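Ticket 212: left hand stays open on close command
Opened by: Giang Hà
Assigned to: Khoa Lâm
Priority: normal
Status: waiting on part

Giang, Wednesday
Left hand ignores close when the arm is reaching out over the table. Fingers stay spread. Right hand is fine with the same script. With the left arm tucked in close to the base it closes every time. Power cycled twice, no change.

Khoa
What does the log say when it fails? Is the wrist turned or straight?

Giang
Wrist angle makes no difference. Log gives "hand L: no reply, 1000 ms" and then the script moves on to the next step. No fault shown on the arm itself.

Khoa
Sounds like the data line. Tried so far:
- Swapped hand IDs in the config. Fault stayed on the left.
- Raised the timeout. Same error, only later.
- Reseated the plug at the wrist. Good for 25 cycles, then failed again at full reach.
- Pushed the cable by hand near the elbow with the arm extended. Reply comes back while I hold it.

Duyên Lã
The left cable was rerouted in June when we changed the shoulder cover. It may have lost some slack.

Khoa
Agreed. Left the table set up as it was for the chess piece test so we can repeat the same reach after the repair. Please don't move the bottle or the tape measure, the saved positions use them.
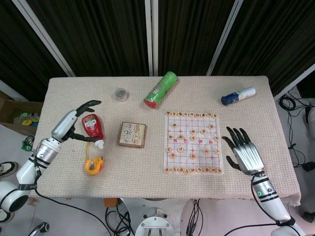 Left arm at the red bottle, fingers open. Right hand resting beside the xiangqi board.

Giang
Can we run right hand only until then?

Khoa
Yes. Set hand_left to off in the startup file and keep the left arm parked.

Khoa
Longer cable ordered from Tekerico. Will fit it with a loop at the elbow and rerun the reach test before closing this ticket.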